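Progress report to the Flovell education fund, August

The robotics club at Tirnik now meets twice a week, with 6 students on the arm project and Loan Lưu leading the sessions. Spending to date is $448 out of the $4,000 grant, nearly all of it on fasteners, cable and spare finger pads.

The gripper is mounted and the wrist camera is sending video to the laptop. Hòa Tôn rewrote the code that closes the fingers, and the old version is kept as a backup. Calibration is behind schedule - we lost 2 sessions to a bad power supply, which Masilela has agreed to replace.

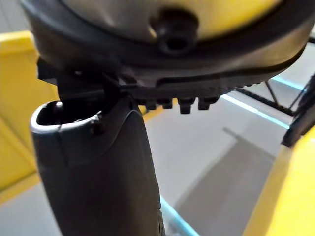 Will the team be ready for the Brostine meet? We expect to enter the pick-and-place event, and we will drop the sorting event if calibration is not finished by the end of the month.

Next steps are the new power supply, a full calibration run and a first timed practice. Receipts are with Loan.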